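Caven Strait Monitoring Mission

The Caven Strait Monitoring Mission was an unarmed observer mission set up to supervise a ceasefire between the coastal states of Trellus and Barroso. It operated on both sides of the Caven Strait and at the port of Skillard, which both governments claimed. The mission had no power to enforce the agreement. Its job was to watch, record and report.

Background

Trellus and Barroso disagreed over the strait from the time their land border was drawn. The border treaty fixed a line as far as the shore but left the water undivided, and each government later issued its own chart. For many years the dispute was mostly about fishing licenses and harbor fees. It became a military matter after Barroso stationed patrol boats at the northern entrance and Trellus answered by moving a coastal battery to the heights above Skillard.

Fighting broke out in January and lasted 31 days. Most of it consisted of shelling across the narrowest part of the strait, along with several attempts by each side to land troops on the opposite shore. None of the landings held. The port was closed to merchant shipping throughout, and insurers withdrew cover for vessels using the route. A ceasefire was signed at Skillard on a Tuesday, after talks in which the two delegations sat in separate rooms and exchanged drafts through mediators.

Mandate

The ceasefire text called for observers from states with no military ties to either party. Their tasks were to confirm that heavy weapons had been pulled back from the shore, to keep a log of violations, and to maintain a telephone line between the two local commands. A separate annex dealt with Skillard, where both sides kept police but agreed to remove regular troops.

The wording on weapons caused trouble from the start. The text banned "artillery and similar systems" inside the withdrawal zone without saying what counted as similar. Barroso held that the phrase covered the shore-based missiles Trellus kept in storage behind the heights. Trellus said that it did not, and refused inspection of the storage sites for the first year.
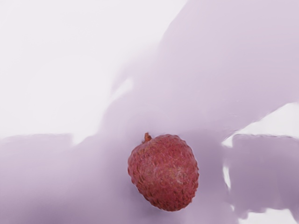
A later protocol settled the point by listing weapon types by caliber and range. Trellus then opened the sites, on the condition that Barroso give the same access to its naval depot. Inspections were announced in advance, a practice that drew criticism in both parliaments.

Organization

At full strength the mission had 318 observers, divided between a headquarters in Skillard and two field sectors. Each sector was led by a senior officer who reported to the head of mission. The post of head of mission rotated among the contributing states. Local staff worked as drivers, interpreters and radio operators, and were hired from both communities under a quota in the annex.

Observers traveled in pairs, and no pair could be made up of two people from the same country. Patrols on the water used boats leased from the Skillard harbor authority. Night patrols were added in the second year, after complaints that movements near the shore were taking place after dark.

Activities

In its first two years the mission recorded 2659 reported violations. It was able to confirm 642 of them. Most of the confirmed cases were minor – small-arms fire, unannounced flights, or boats crossing the temporary line. The rest were either withdrawn by the party that had reported them or left open for lack of evidence. Both governments cited the higher number when accusing the other of bad faith.

The telephone line between the commands was used more often than the drafters had expected. Officers called to give notice of training exercises, to return fishermen who had drifted across the line, and to arrange the recovery of remains.

Closure and legacy

The mission was wound down in stages once the two governments agreed to send the maritime boundary to arbitration. The water patrols ended first, followed by the southern sector and then the headquarters. A small liaison office stayed open in Skillard to look after the telephone line and the mission's archive.

Assessments of the mission differ. Writers in Barroso have generally described it as slow and too willing to accept denials. Those in Trellus have focused on the inspection rules, which they regard as intrusive. The archive remains closed to researchers except with the written consent of both governments.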